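Toramow Print and Sound Project: Progress Report to the Funder
Reporting period ending in March

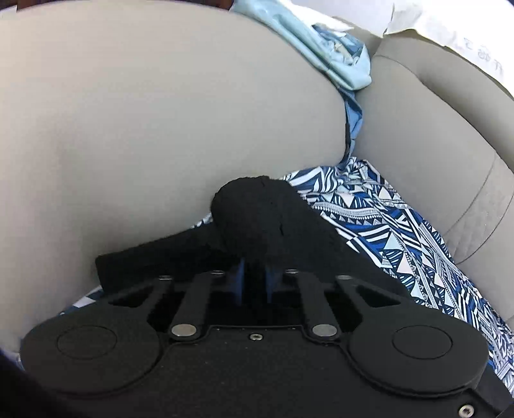 What does the grant pay for at this stage of the project?

It pays for conservation framing of the Fustow print portfolio, the commissioning of a new score to be played in the gallery alongside it, and the printed guide. Staff time and gallery overhead are carried by Toramow and are not charged to the award.

1. Status against plan

The project remains within its approved scope. Framing is complete except for the two largest sheets. The score has been delivered in full draft and has had one read-through by the ensemble. The guide is in layout. The opening stays in the season named in the application, and no extension is requested.

2. The portfolio

The Fustow portfolio is a bound set of color linocuts, taken apart by a previous owner and held by Toramow as separate sheets. The application proposed hanging the sheets in printed order. On examination, the numbering in the lower margins did not agree with the order given on the contents leaf. The discrepancy affects the middle section only. We have decided to follow the margin numbers, as these were printed with the image and the contents leaf was set separately. The guide will give both sequences.

Condition was better than the earlier survey suggested. Foxing is limited to the margins. Old hinges on the reverse were removed and replaced with Japanese paper and wheat starch paste. One sheet had been trimmed on the left side before it came to us and will be float mounted so that the full remaining edge shows. The two largest sheets need a deeper molding than the standard section, and the framer has quoted for it separately. The increase is covered by the framing contingency.

Light levels have been agreed with the lender of the related drawings. The lender's limit is lower than ours, and the whole room will be lit to the lender's figure. This makes the wall text harder to read. Type size has been increased on all labels and a large-print version will be kept at the entrance.

3. The score

Eze, the ensemble engaged for the project, commissioned a work in 3 movements for clarinet, double bass, vibraphone and drums. The first movement is fully notated. The second gives chord changes and leaves the solos open. The last uses a short repeated figure over which the players enter in any order.

The read-through raised one practical matter. The gallery has a hard floor and parallel walls, and the vibraphone carried well beyond the room with the motor running. The composer has since marked much of the second movement to be played with the motor off. Felt panels will be hung behind the players. They are on hire and will be returned after the last concert.

Concerts will be held in the gallery on Thursday evenings, after public hours. Visitors will be free to walk between the prints during the music. Seating will be placed along one wall only. At other times a recording of the score will play at low volume, with silent intervals between movements, as the gallery staff asked for a break in the sound.

4. The printed guide

The guide has been set by Irureo, which also designed the wall labels. It contains an essay on rhythm and repeated shapes in the linocuts, a note on the score, and a checklist of works. The essay came in at 3552 words, longer than the space allowed. It has been cut, and the removed passage on paper suppliers will be offered to the library file. Color proofs of the red plates were too warm and have been sent back. A second set is expected before the next report.

The print run is 713 copies, set by the number of full sheets the press can cut without waste. A share of the run is reserved for schools.

5. Spending

Framing is under its budget line before the deeper molding is added and on budget after it. The commission fee has been paid in two parts, the second on delivery of the draft. Design is on budget. Panel hire was not in the original application and has been met from the sum set aside for equipment transport, as the ensemble is using its own van. We ask the funder to note this transfer between lines. The total is unchanged.

6. Risks

The color proofs are the main risk to the schedule. If the second set is also rejected, the guide may be up to 2 weeks late and the opening would go ahead with the labels alone. Rights for the recording have been agreed verbally with the players and the written form is with them for signature.

7. Work in the next period

Framing of the last sheets. Approval of proofs and release of the guide to press. Full rehearsal in the gallery with the panels in place. Recording of the score. Installation, followed by a final light reading in each bay.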